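リビングおやつ箱・プレイマットまわり 安全点検表(コメント付き)
ジルステッド(Jillstead)親子ひろば 2月分
点検の時間帯:午前の開室前

いつもひろばの準備をありがとうございます。寒い時期はどうしてもリビングのマットの上で過ごす時間が長くなり、おやつもそのままマットの近くで、という流れになりがちですね。今月はおやつ箱とマットをまとめて見ることにしました。少し長いコメントになりましたが、お茶でも飲みながら読んでいただければうれしいです。

判定の書き方:○=よい △=次回までに直す ×=その場で直す

1. おやつ箱の本体
1-1 箱の角やふちに、つぶれ・めくれがない ○
1-2 ふたを開けたまま置いても箱が傾かない ○
1-3 テープの端が浮いていない △
コメント:箱そのものはしっかりしていて、まだまだ使えそうです。気になったのは正面の透明テープで、しわが寄っています。小さなお子さんは、こういうところを見つけるのが本当に上手で、爪の先でかりかりとはがして、気がつくともうお口の近く、ということがあります。貼り直すときは古いテープを全部取ってから、角を丸く切った新しいものを使ってください。

2. 箱の中身
2-1 個包装の袋に破れや穴がない ○
2-2 期限の表示を一つずつ確かめた △
2-3 食べ物と食べ物以外のものが分けてある △
2-4 原材料の表示が読める(外国語の場合は訳のメモがある) ×
コメント:袋入りのパンは、包装に中国語の印刷があります。いろいろな国のおやつがあるのは楽しくて、私も大好きなのですが、アレルギーのあるお子さんのことを考えると、卵・乳・小麦・ナッツだけでも日本語のメモがほしいところです。メモが付くまでは配らず、大人の手の届く棚で預かることにしましょう。黒い袋や赤い袋のように重なって入っているものは、一度全部出して、期限の近い順に並べ直してくださいね。
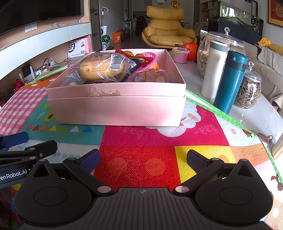 点検項目2・3関連:開いたおやつ箱とパッチワーク柄のマット。中にピンクのプラスチックかご。

3. かごなどの小物
3-1 プラスチックのかごに割れ・とがりがない ○
3-2 かごが立てて置いてある △
コメント:かごが横に傾いていました。中で倒れていると、丸いものが転がり出たときに気づきにくいのです。丸くて小さい食べ物は、のどに詰まる事故がいちばん心配ですから、ふた付きの入れ物に移し、渡すときは必ず大人が切り分けてください。かごには袋のままのおやつだけ、と決めておくと、片づける人も迷わずに済みます。

4. プレイマット
4-1 縁のほつれ、めくれがない ○
4-2 裏側のすべり止めが効いている ○
4-3 食べこぼし、べたつきがない △
4-4 箱をマットの上に置いたままにしない ×
コメント:緑の縁取りは、指でぐるりとなぞってみましたが、引っかかるところはありませんでした。羊の絵や三角の並んだ柄など、にぎやかで見ているだけで楽しいマットです。ただ、柄が多いぶん、パンくずが落ちても目立ちません。目で見るだけで終わりにせず、手のひらでなでて確かめるのがこつです。それから箱の置き場所ですが、はいはいの子にとってはちょうどつかまり立ちしたくなる高さの台になってしまいます。使い終わったら棚へ、をもう一度お願いします。

5. 記録と備品
5-1 点検票の番号を控えた ○(票番号2304)
5-2 消耗品の残りを確かめた △
コメント:タラー(Tarar)の除菌シートが残り少なくなっています。今月の備品費は3000円までですので、シートと新しいテープを先に買って、ふた付き容器は来月に回すつもりです。おうちに使っていない容器があるという方、お声がけいただけたらとても助かります!

次回までにお願いすること
・テープの貼り直し
・原材料メモの作成(箱の内側に貼る分と、壁に貼る分)
・おやつ箱の置き場所に札を付ける
・マットの丸洗い(洗濯表示を先に確認し、よく乾かしてから戻す)

直した項目には、この用紙の右の欄に丸と時刻を書き入れてください。用紙は玄関の青いファイルに戻しておいてください。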